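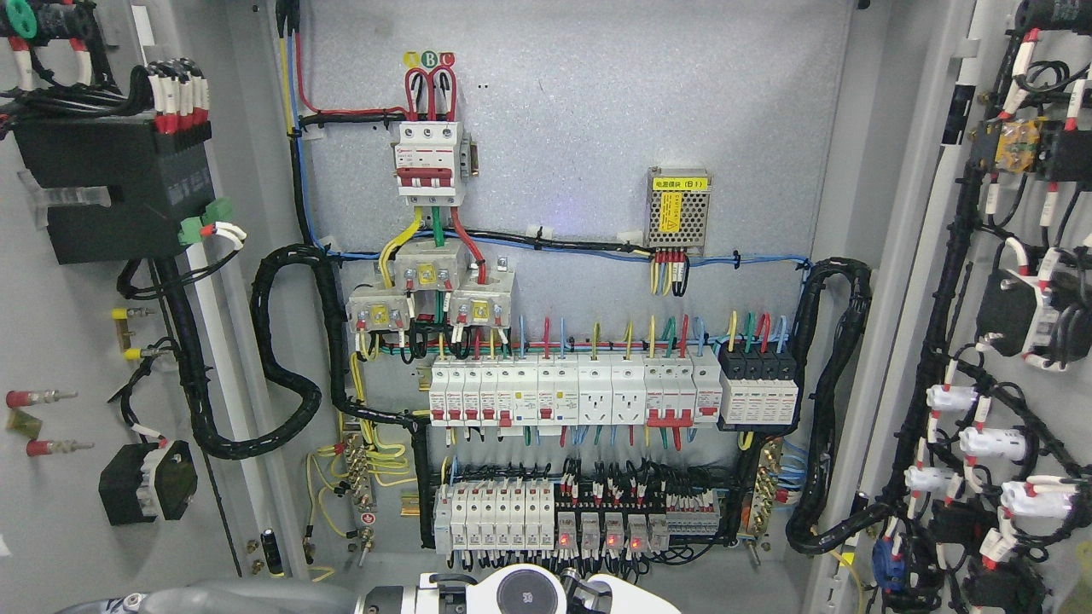 Photo: Panagiotis Lazarević

I'd been promised tea and a look at some grippers, and I got both, though the tea came a good while after the grippers. Alun Kneath had been at it since early morning and didn't want to stop halfway through a set.

Alun runs the trials side at Drovholm, and for most of this year he's been trying to settle one question for the people who pay for it: which hand do you put on an arm that has to work inside a control cabinet? They've had two in for comparison, which everyone there calls the Kemppainen and the Okano. I asked which was winning and he pulled a face.

"Depends what you ask it to do," he said. "If you want a breaker toggle flipped, the Kemppainen's lovely. Short fingers, nice and stiff, it goes where you tell it. Ask it to get in behind a bundle of wires and you'll be there all day."

The Okano is the other way round, apparently. It has longer, thinner fingers with a bit of give in them, so it can slip between conductors without dragging on anything, but the give that helps you there is a nuisance when you want to push something firmly. "It sort of thinks about it," Alun told me. "You can watch the tip bend and then the toggle goes, or it doesn't."

They've been keeping score properly since April. The test is always the same list of small jobs, done over and over, and the total so far is about 2000 attempts. I wanted to know how many of those had gone wrong in a way that mattered, and he looked it up for me: 155 with the Kemppainen, 44 of them down to the hand touching something it had no business touching. The Okano touches far less but misses more. He wouldn't give me its number until the last set is in, and he was quite firm about it!

I'd assumed the cabinet itself would be the easy bit. You buy one, you open the doors, off you go. Alun laughed at that. The doors, he says, have caused more arguments than the hands, and the front of them has its own list of jobs.

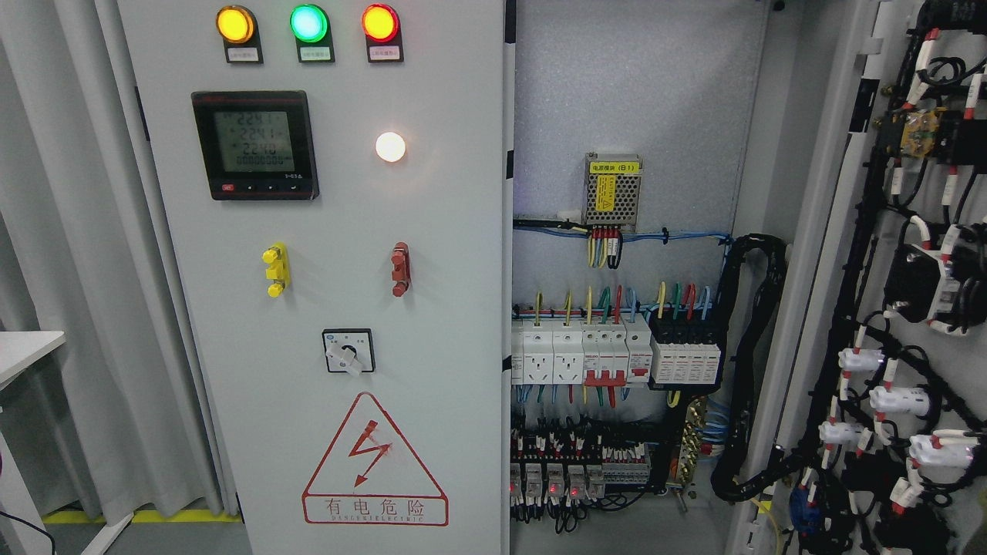
"People get excited about the wiring," he said, "but a rotary switch is a horrible thing for a robot. You've got to grip it, turn it, and know when to stop turning. Buttons are easy. I could teach my mum's dog to do buttons."

We got on to cameras then, because I'd heard there had been a falling-out over them. (There had, a small one.) The first set-up used a single camera up at head height, and it was fine until the arm reached in low and hid its own fingers. Panagiotis, who looks after the software, wanted a second one at the wrist. Alun didn't, as it meant another cable to snag. They tried it for 426 attempts and Panagiotis got his way.

"He was right about the low rail," Alun admitted. "He was wrong about the meter. From the wrist you get glare off everything shiny — lamps, screens, the lot — and the readings came back as rubbish. So we read the dials from the head and do the fiddly work from the wrist."

And the controller? That one came from Cliltberg, and he's happy with it, apart from the menus. He'd like to stop the arm with one press and carry on from the same spot, and at the moment it wants to go home and start again. He's asked them twice.

The money for the trial runs until 31st December, and he has to recommend one hand by then. I asked if he could have both, with a tool changer. He'd asked that too. It adds weight at the wrist, and the arm they have is already near what it can carry when it's stretched right out, so for now they swap by hand with four bolts and a key that keeps going missing.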